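Setting the review threshold in Listeck

Listeck scores each AI decision from 1 to 100 and sends low scores to a human reviewer.

1. Sign in as an administrator and open Oversight.
2. Select the model, then Review threshold.
3. Enter 83. Hiring and credit models must not go below 58.
4. Name a reviewer and click Save.

Caution: Lowering the threshold takes effect at once, including for cases already in the queue.

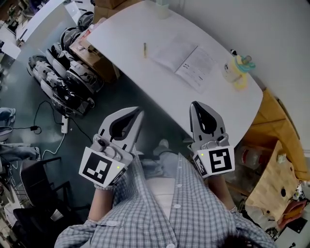
Reviewers need a written reason for every override. Keep it short and say which input was wrong. For models trained on images, name the detail that matters, such as the black pads on the gripper fingers or the green indicator light.

Note: The queue holds 929 cases.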